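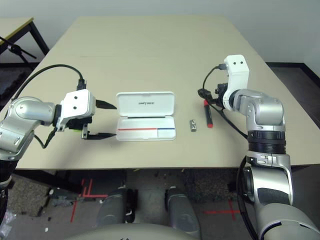
*Two arms, one case, one marker: the table at Skirside during the February open day.*

The coffee at Skirside is free, and by ten in the morning it had drawn a bigger crowd than the robots. I took mine to the back of the hall, where Irena Walczak was about to show a few of us how a machine packs a case.

Walczak has been teaching robots to handle small objects for 5 years. Before that she sold insurance, and she says the two jobs call for the same patience. Her team has recorded 3,000 practice runs so far, 357 of them with the white plastic case. A good share of those, she told us cheerfully, are "educational," meaning something ended up on the carpet.

The job that morning was to put a marker into the case and shut the lid. My nephew can do this in two seconds, though he would have to be asked several times. The left arm was there to steady the case while the right one went for the marker, a black one with a red cap. It came down slowly, stopped, seemed to think about its life choices, and came down again.

A man from Pollano, who had driven 200 miles for this, stopped chewing his muffin.

On the first try the marker rolled. On the second the gripper closed on it and the whole group leaned in. The marker went into the tray, the lid came over, and we clapped like parents at a recital. Walczak didn't clap. She was already writing down that the lid had closed crooked.

I asked when it might be ready to do this in a real warehouse. She looked at the case for a while and asked whether I'd tried the muffins.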